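Skuner document checking — progress report to Pusaretti
Prepared by Lech Szewczyk, 20 December 2022

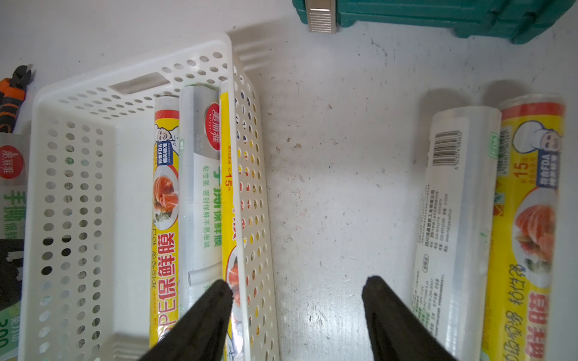
Dear Evander Swanson,

In this period we finished the second part of the plan, the reading of insurance renewal letters. Skuner now accepts scanned letters as well as typed ones. The scans were harder than I wrote in the proposal, mainly the old ones with stamps over the text.

We tested on 1000 letters supplied by the Śliwiński office. The program asked for a human check on 74 of them. Most of these had two policy numbers on one page — we will correct this in the next version. Staff at Śliwiński also asked for a different colour for warnings, and this is already done.

The connection to Gravix is behind schedule. Their test account arrived four weeks late, so we have moved only 516 client records until now. I do not ask for more money for this delay, but I would like to move the deadline of part three by one month.

Spending is within the budget. The licence for the scanning library was renewed, and 200 dollars remain in the travel line.

Next steps: finish the Gravix transfer, write the user guide, and organise training for the first two offices. Please tell me if the new deadline is acceptable.

With kind regards,
Lech Szewczyk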